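Threads › Robotics › Long reads

October
Posted by the account owner, unrolled from a thread of short posts

We use cookies to remember your settings and count visits. By staying on this page you accept them. Manage choices

So the Cletance result. Three people have sent it to me this week with some version of "this kills your whole argument." I spent a few evenings with the write-up and then tried a small piece of it at our bench. Long thread, mute me if you need to.

For anyone who missed it: Cletance is a training recipe for arm policies that only get a wrist camera. No overhead view, no side view. The claim is that if you train it their way, the arm places objects on a marked spot as well as a system with three cameras does.

The headline number is 814 successful placements in the main test. Everybody quotes the 814. Hardly anyone quotes what it's out of.

It's out of 1,829 attempts. That's well under half. The comparison system also did badly on their bench, so "as well as three cameras" is true in the sense that two people who both failed the driving test drive equally well.

To be fair to them, the 1,829 is printed right there in the table. They didn't hide it. The people making slides out of it did.

My bigger problem is with what counts as a success. A placement passes if the object ends up touching the target mark. Touching. Not centered, not within some distance. A block hanging off the mark by one corner gets the same point as a block dead in the middle.

If your mark is large, that's a generous test. If your mark is small, it's a hard one. The size of the mark is given for the practice rig and I can't find it anywhere for the main test. If somebody has it, please reply with the page.

Someone is going to say "the videos look great." The videos always look great. I have videos of my own arm that look great. I picked them.

OK, method. What they do differently is mostly in the data. They throw out the start of every demonstration, where the arm is far away and the camera sees a bit of everything, and they train hard on the last stretch before contact.

The reasoning is that the last stretch is where wrist views matter most. I buy that. Up close, small motions of the arm make big changes in the picture, so there's a strong signal to learn from.

What I don't buy is the jump from there to "the policy knows where it is." Up close to a plain surface, there may be very little in view to tell you where you are. You can know which way you're moving and still have no idea which part of the table you're over.

They get around this with tape. The table has crossed lines on it, and the policy learns to find the crossing. That works! I'm not being sarcastic, it works fine, people have lined things up with tape for as long as there has been tape.

But then you've put the answer on the table. A bold mark in a strong color on a dull surface is about the easiest thing you could ask a camera to find. I could write you a color threshold that finds it, and I'm a bad programmer.

Which is what I did. Blue pixels in, two lines fitted, crossing point out. No learning at all. It took me an afternoon, and most of that was the line fitting because I kept mixing up rows and columns.

The write-up has no baseline like this. It compares a learned thing to another learned thing. I'd ask for the dumb version in any review, and I'd ask for it before reading the rest.

What we did at our end. One arm, a wrist camera, gray work surface, blue tape cross. The arm starts from a random pose over the surface, has to bring the gripper over the crossing, and stops. We left out the object completely. I only cared about the finding part.

We ran 50 starts for the learned policy and the same 50 for my threshold script. Same poses, same order, lights left alone. It's a small test and I'm not going to pretend otherwise.

The script missed 9. The learned policy missed more than that. I won't give its number, for a boring reason: we trained it on the released code but with our own demonstrations, and I can't rule out that our demonstrations are worse than theirs.

So please don't quote me as "Cletance loses to a script." What I'm claiming is narrower. On this task, a script is close enough that you have to report it.

The script's misses are worth a post. Nearly all of them were starts where only one line was in view. One line tells you which direction the line runs and nothing about how far along it you are. My script then goes left. It always goes left. I wrote it that way and forgot.

The learned policy did something more interesting on those. On several starts it followed the line, slowly, and found the crossing. I'll give it credit for that. Following a line until you hit another line is a real behavior and I hadn't coded it.

On others it followed the line the wrong way and kept going until the safety stop. No hesitation, same smooth motion as when it was right. That's the part that bothers me about this whole family of methods. It has no way of looking lost.

Now the test I'd really like to see, and which we only got halfway through. Take the cross away after training. Or leave it and rotate it. Or put down a second one.

We tried the rotated cross. Small rotations, no trouble for either system. The script doesn't care because a crossing is a crossing. The policy got worse as we turned it further, and I stopped writing things down properly at that point because we lost the bench, so no figures. I know how that sounds coming from me.

Two crosses I haven't done. My guess is that the policy goes for whichever one it sees first and the script fits lines through both and drives off to somewhere in the middle. If I'm wrong I'll post it.

A few replies to replies, since the mentions are filling up.

"The tape is only for evaluation, the policy doesn't need it." Then show me the run without it. The write-up says the lines are present in all training scenes. I read that sentence four times hoping it said something else.

"Vanags uses wrist-only and they ship." Vanags uses wrist-only with a fixture holding the part. The fixture is doing the work the other cameras would do. Nothing wrong with that, it's good engineering, but it's a different claim.

"Uvon reproduced it." Uvon posted that they got the code to run and that the results were "in line with expectations." I've asked twice what the expectations were. If they reply I'll add it here.

"You're just against learning." I train policies for a living. I'd like them to be good. I've also sat through enough demos where moving the table a hand's width made everything fall apart, and I'd like to hear about that before I spend a month on it.

Somebody asked whether surface matters. I think it does, more than people let on. A plain matte surface is kind to a threshold, since there's no glare and nothing else in the picture competes. Put the same cross on a shiny bench, or on wood with a strong grain, and my 9 misses go up fast. The learned policy might well win there. That's a paper I would read.

Dust matters less than I feared. I worried about little specks and scuffs confusing the line fit. They don't, they're tiny and they aren't blue. The script ignores them.

Lighting I can't speak to. We left the lights alone, as I said, and one side of our surface reads a bit darker to the camera than the other. Both systems coped. I wouldn't stretch that any further.

What would change my mind on Cletance: a plain baseline, the size of the mark, and one table of results with the tape gone. None of those is expensive. The last one needs a free bench and somebody willing to peel tape.

What I'd keep from it already: trimming the demonstrations to the last stretch. We tried that on an unrelated task in the Trudard codebase and training got shorter with no harm that I could measure. It's a useful trick, and it's buried on the fourth page under a worse claim.

I'll put the script up once I've taken out the part where it always goes left. Or I'll leave it in and label it. Same 50 start poses will go with it, so anyone with an arm and a roll of tape can tell me I'm wrong.

Last one for tonight. Before you share the 814, look at a wrist view from close in, and ask what a policy could possibly be using to find its way other than the two lines.

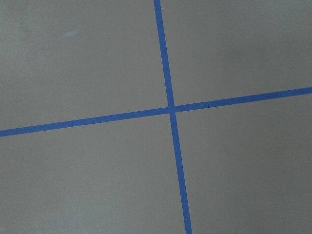 And if your answer is "the lines are enough," fine, I agree with you, they are. Put that in the abstract. Then we can talk about what happens on a table that doesn't have any.

Get threads like this one by email. Enter your address to subscribe. Unsubscribe any time.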